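Section 4. Getting the practice room running

Okay, so by now you have the club build installed and you've logged in with the team account. If the launcher still says "Votico offline" in the corner, go back to Section 3 and fix that first, because nothing in here will work without it. I wrote these steps for the people joining our team at Multhorpe this season, and I've kept them in the order I do them myself (I've set this thing up more times than I can remember).

The simulated room we use is called Pakenis. It's a dining room and kitchen, and our humanoid has to walk around in it without bumping the furniture. That sounds easy! Wait until you try to get past the footstool.

4.1 Loading the room

1. Open the launcher and pick Rooms, then Pakenis. Don't pick Pakenis Lite, which is the old one with no chairs in it.

2. Type 3809 in the Seed box. This gives everybody on the team the same starting layout, so when you tell me your robot fell over I can load the room and see it fall over too.

3. Leave the physics rate at 800. I know the slider goes higher. My laptop sounded like a hair dryer when I tried it, and the walking didn't get any better.

4. Press Load and go get a drink. On the club computers it takes 37 seconds the first time and a lot less after that.

Note: if the floor comes up plain gray, the textures didn't download. Close the room, press Refresh Assets, and load it again. You want the real floor, with the big wooden stars and all the knots, since our floor detector gets tested on exactly that kind of busy pattern.

4.2 Checking the head view

5. Press H to switch to the head view. You're now looking out from the robot, and this is the view your code gets, so spend some time with it.

6. Use the arrow keys to tilt the head down until the hands come into view at the bottom. Walk up toward the footstool, slowly, and stop while you can still see the whole cushion.

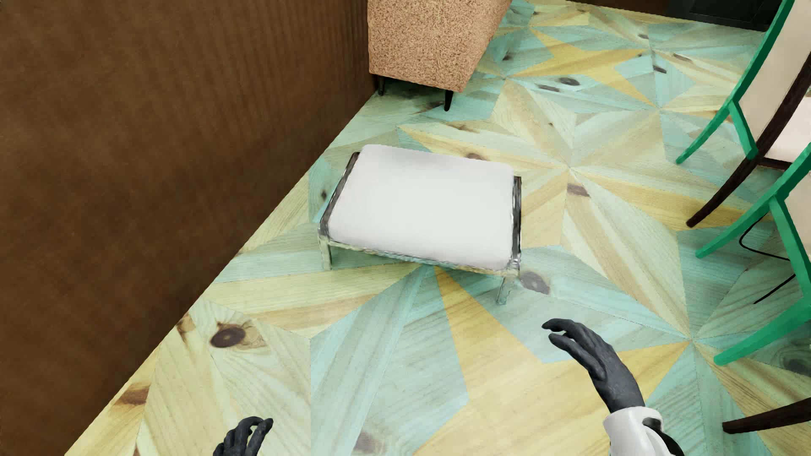
7. Open the Labels panel and turn on Show Outlines. You should get one outline for the stool, and it should include the legs. The legs are shiny and they pick up the floor colors, so this is where the detector goes wrong most often. If your outline hugs the white cushion and forgets everything under it, lower the edge threshold by 2 and try again.

8. Do the same for the chairs. You'll only get parts of them from down there, and that's fine. Part of a chair still has to count as a chair.

Caution: don't save your labels while the outlines are flickering. Pause first (space bar), then save. I lost a whole evening of July practice to this one and I'm still a bit sore about it.

4.3 Switching to the room view

9. Press R for the room view. The camera pulls back and you can see the robot and the furniture together. I like to keep this open on a second screen while I test, but if you only have one screen just flip back and forth with H and R.

10. Drag with the right mouse button until you have the robot, the stool and the row of dining chairs all in view at once. Then press Shift+R to keep that camera angle. It'll come back every time you load the room.
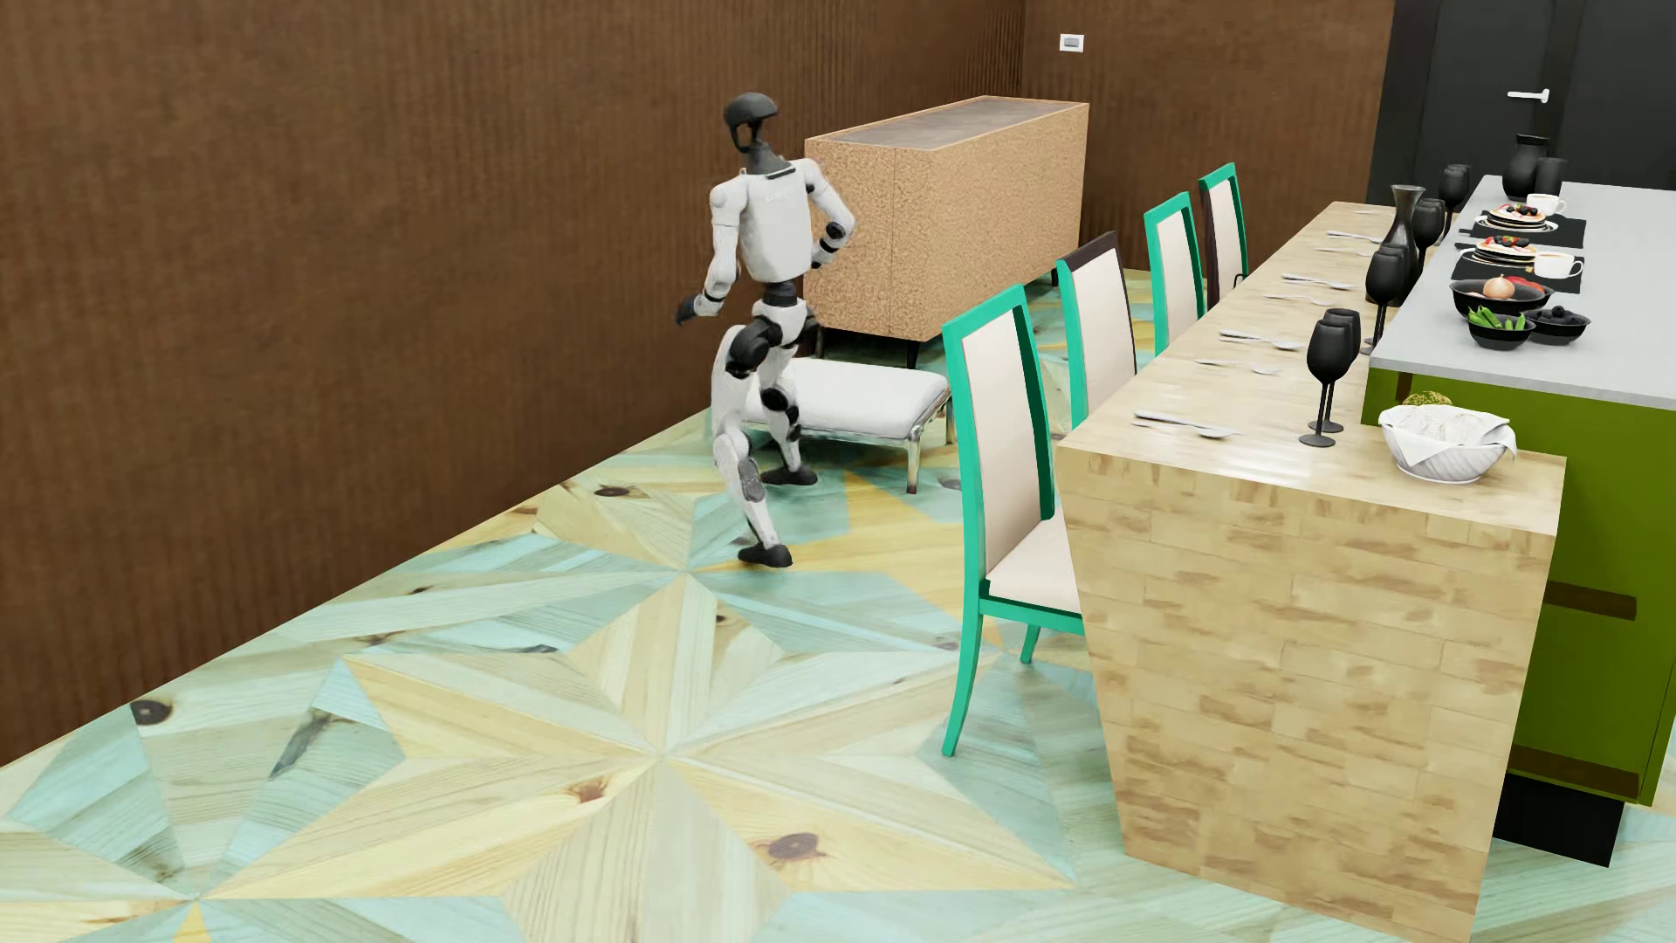 11. Turn on Foot Trace. It draws a line on the floor wherever a foot lands, and it's the quickest way I know to find out why a turn went bad. Wide turns near the stool are the usual trouble.

12. Set the goal marker on the floor by the sideboard and press Go. Let the robot finish or fall, whichever comes first, and don't touch the keys while it's moving or the run won't count in the log.

Note: the food and dishes are loose objects. If an arm catches the table, things will slide, and the scorer takes points off for every piece that moves. Keep the elbows in when you pass that side (the setting is Arm Swing, under Gait, and I run it on Low).

4.4 Saving a run for the team

13. Press Stop, then Export Run. Pick the Lozano format from the list. That's the one the competition scorer reads, and the others will upload just fine and then score zero, so please double check it.

14. Name the file with your initials, the seed and a try number, like this: kt_3809_2. No spaces!

15. Drop it in the team folder under Pakenis Runs. Leave the failed ones in there too. I look through those on practice nights and they're honestly more use to me than the clean ones.

If the Export button is grayed out, you still have the room paused. Hit the space bar, press Stop again, and it should wake up. Section 5 covers the gait settings, and you'll want a saved run of your own open when you start it.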